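Plumow Greifer-Kit für zwei Arme

Seit Dezember habe ich das Kit von Plumow auf dem Tisch, und ich muss sagen: Ich mag's richtig gern! Zwei Parallelgreifer, Kabel, Software, fertig. Mein Standardtest ist ein Kaffeebecher mit Deckel.

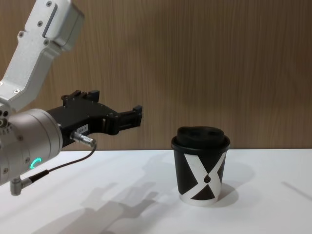
Die Montage ging flott (Inbus lag bei, danke dafür), nur die Stecker sitzen anfangs ziemlich stramm. Im Paket kostet alles zusammen 3019 Euro, der einzelne Greifer 1033 Euro.

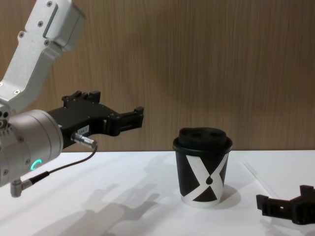 Ketill Kárason meinte dazu, er würde die weicheren Backen von Tokari gleich mitbestellen, Pappe sei mit den Serienbacken schnell eingedrückt.

Stimmt schon, die Greifkraft muss man erst runterregeln. Dafür gibt's in der Software 19 Stufen, und ich bin fast immer auf Stufe 2 unterwegs.
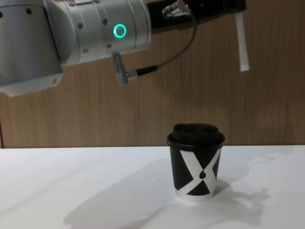

Was mich nervt, ist das Handbuch: dünn und nur auf Englisch. Der Support von Clundberg hat mir aber fix geantwortet, auch auf Deutsch!

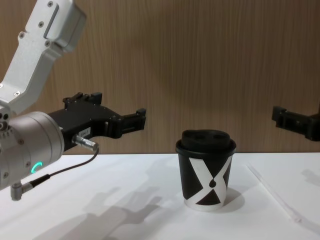 Lieferumfang

2 Parallelgreifer
2 Anschlusskabel mit Winkelstecker
Inbusschlüssel, Schrauben
Softwarelizenz für einen Rechner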